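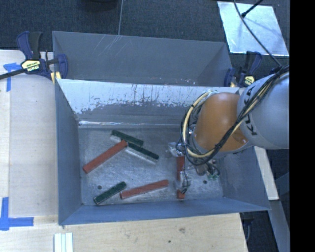 Bin picking, month two

So we're up to 347 grasp attempts in the log now, and I'm still enjoying it, which surprises me a bit! The idea is simple enough: blocks go in the metal bin, the arm has a go at one, and I write down whether it came up or not. Then the network gets the lot to chew on overnight.

Of those, 179 were good lifts. The rest are slips, misses and a few I had to throw out (my fault, I'd saved them under the wrong folder name. Twice.) I used to delete the misses as well, until a friend over at Nedell told me off for it. The model needs to see bad grasps too, or it thinks everything is a good idea.

Red and green bars only for now, six at a time. The awkward ones are those that end up near a wall, as the fingers want to go exactly where the metal is. And the bin floor is so scuffed, and the back wall so shiny just above it, that Grorkonov (that's our name for the network, don't ask) keeps getting excited about reflections.

I do runs of 26, then a cup of tea, then stir the blocks by hand and start again. Next batch is another 50 with the bars shoved into the corners on purpose. I also want to try the weights we trained in May, just to see how badly they do on the same piles. Scores to follow once I've tidied the spreadsheet.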